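Call for participants: open day on robotic garment handling
Savitz Textile Automation Lab, Tratach building, ground floor
Application deadline: 31/10/2018

The lab is looking for 28 participants for an open day on the handling of worn clothing by robot arm. The event will be held in January. Participants watch a set of demonstrations, operate one arm under supervision, and complete a written questionnaire at the end. The visit lasts one full working day, including a lunch break.

The demonstrations belong to the Drumura project, which studies how a two-finger gripper can grasp and move garments that have no fixed shape. Rigid parts can be picked from a known position. A pair of jeans dropped on a table cannot, and the controller has to select a grasp point from whatever edge, seam or fold is exposed. Grasps on a hem with mesh lining behind it are treated as a separate case, as two layers of different stiffness lie between the fingers.
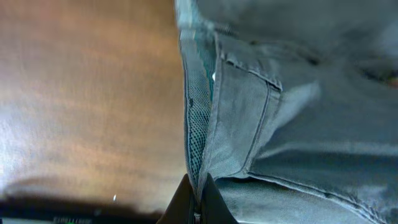 Who can apply

Applicants must be 18 or older and able to stand for periods of up to 14 minutes at a time. No programming experience is required. We would like to hear in particular from people who work in:

– clothing repair and alteration
– industrial or hospital laundries
– sorting and resale of used textiles
– teaching of sewing or pattern making

Places are also open to students of mechanical engineering and to members of the public with no link to either field. Employees of Savitz or of Böttcher, our partner for sorting equipment, may attend the demonstrations but may not fill in the questionnaire.

What participants will do

The morning session covers grasp selection. An operator runs the arm on cotton and denim garments and explains how a grasp point is chosen. Pocket flaps, topstitched edges and rolled borders get the most time, as they are the features on which the present software disagrees most often with human sorters. Participants mark their own preferred grasp points on a paper sheet before each run. The sheets are collected and compared with the choice made by the controller.
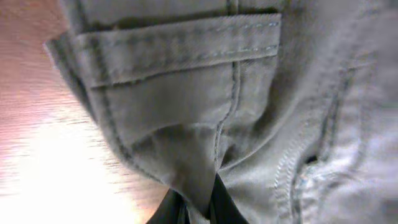
The project has logged 2,192 grasp attempts to date, of which 765 were on garments with at least one pocket. The marks made at the open day will be kept as a separate set and will not be merged with these figures.

In the afternoon, participants work in pairs at the control station. One person guides the arm and the other takes notes on a printed form. Each pair handles the same garments in the same order. Gripper speed and closing force are limited in software, and a staff member stands at the stop button for the whole session.

The last demonstration deals with heavy seams. Where several lines of stitching meet, the fabric is thick and stiff, and a small change in finger position can decide between a firm hold and a slip. Worn denim is used for this part, with faded cloth and frayed edges, as it is closer to what a sorting line receives.

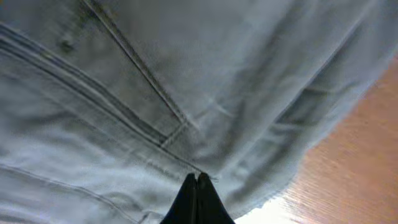

Can I bring my own garments for the demonstrations?
Only by agreement with the lab before the visit. Items must be washed, free of pins and loose metal parts, and listed on the application form.

Conditions

Participation is unpaid. Lunch is provided, and local travel costs are refunded against receipts. Long hair must be tied back at the control station, and scarves and loose jewelry must be removed. Questionnaires are stored without names. Participants may withdraw at any time and may ask for their grasp sheets to be destroyed.

How to apply

Send a short letter stating your occupation, any experience with textiles or machinery, and any access needs to Teodoro Huerta, open day coordinator, at the lab address. Please state whether you wish to use the control station or only to watch. Places are assigned by occupation first, then in order of receipt – incomplete applications are not placed on the list until the missing details arrive. All applicants will receive a written reply.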